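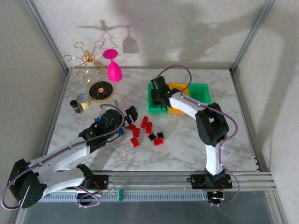

Clason is looking for an email marketing assistant to work on newsletters and subscriber sign-ups for small online shops. Part-time, remote, starting in October.

## The job

You will work with Thijs Cuypers, who runs our newsletter desk. Most of the week goes to:

- writing and scheduling two newsletters, one for Jukness and one for Trastico
- setting up welcome emails for new subscribers
- fixing sign-up forms that don't send people to the right list
- removing dead addresses and handling unsubscribe requests
- sending a short report on opens, clicks and sales from each mailing

The Trastico list has 1404 subscribers and has not been cleaned up in a long time, so expect to start there. Jukness is smaller and sells mostly repeat orders.

We do not buy lists and we do not send to people who have not signed up. If your experience is mainly in cold email, this job is a poor match.

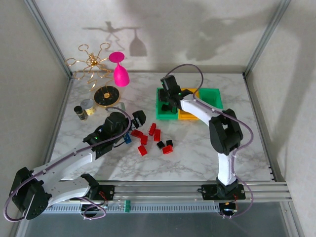 *Robot arm holding a small blue block.*

## What we need from you

You should have written and sent newsletters before, for a business, a club or your own site. You need to be comfortable with any one of the common email services. We will show you ours. Basic HTML is useful when a template breaks, but you won't be building pages from scratch.

Good written English is required. Part of the application is a short writing task.

## Hours and pay

Up to 12 hours a week, on days you choose, except that the Jukness newsletter goes out on Thursday mornings and you need to be online for it. Pay is by the hour, monthly, against a timesheet. The first contract runs for six months.

## How to apply

Send Valdis Jankauskaitė a resume and two emails you have written that went to a real list. Put "newsletter assistant" in the subject line. No cover letter. If we want to take it further, we will send you the writing task and set up a call with Thijs.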